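Search this blog

Type and hit enter

Wiping down the white table, finally

So November has rolled in and I've decided the white table needs to be loved again. I bought it secondhand from a bloke out past Jondbridge two years ago, carried it in with my neighbour on the other end (we lost a bit of paint off the door frame, sorry landlord), and it's been my favourite colour and my worst decision ever since. White shows everything! Every hair, every bit of fluff, every squiggle of whatever it was I was cutting up the night before.

I'd been putting it off for ages. Then I sat down with a cuppa, got the morning light coming straight across the top, and saw all these little curly dark bits scattered from one side to the other. You can ignore that sort of thing on a timber table. You cannot ignore it on this one.

My usual method is to clear the big stuff, do a dry pass, then a damp cloth with a tiny squirt of the Biston spray, then dry it off with an old tea towel. The dry pass is the bit I used to skip, and all I did was push wet fluff from one end to the other for 30 minutes and get cranky about it.

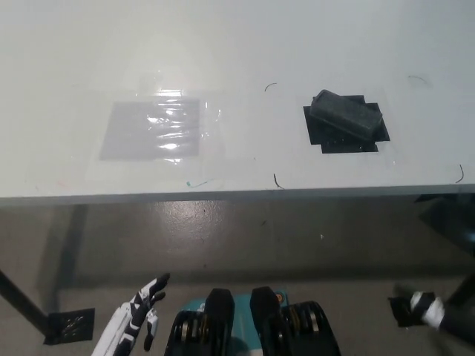 The tabletop before I got stuck in - plastic film on the left, dark grey block on the black square, bits everywhere.

Clear plastic is the other thing I'm hopeless with. I keep every sheet in case it comes in handy, and then it slides about and picks up every speck going. New rule: if it's crumpled, it goes in the soft plastics bag. If it's still flat it can live in the drawer with the Getmont catalogues, which I also don't need. I think I've got 11 of those now?

Anything black gets a going-over with a bit of masking tape wrapped round my fingers, sticky side out. Light specks on black are every bit as annoying as dark hairs on white, and a cloth only moves them along. Press, lift, press, lift. Very soothing with the radio on.

Whole job should be roughly half an hour if I don't stop to read the catalogues. Next up is the concrete floor under it, and for that I'm trying the Oyewole mop my sister-in-law swears by. Will report back once I've found the bucket.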